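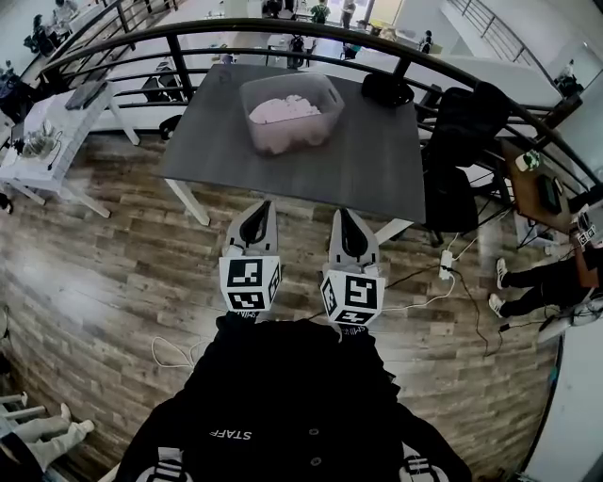
Home | Forum | New posts | Search | Log in

This site uses cookies to keep you logged in. Accept | Settings

Low pressure at top-floor shower, Bokomcombe

gatevalve34
Wed 20 October
Combi boiler, 2 bar at the stopcock, weak flow upstairs. Ground floor is fine. Falteck mixer fitted in February. Is a pump worth it?

ultport_dave
Check the isolators first. Mine in Ultport was half shut and I'd already priced a pump.

Masson_pipes
You can't pump straight off the main above 12 litres a minute anyway. What is the flow at the kitchen tap? Static pressure tells you very little.

gatevalve34
Isolators fully open. Kitchen fills a litre jug in five seconds.

Masson_pipes
So 12 a minute. Supply is adequate – look at the mixer inlet filters.

ultport_dave
Disagree. If the riser is 10 mm microbore, clean filters won't help. Measure the pipe.

gatevalve34
Riser is 15 mm. Cold filter was full of grit, hot one less so. Rinsed both, will time it again tonight.

Masson_pipes
Flush the cold feed into a bucket before refitting.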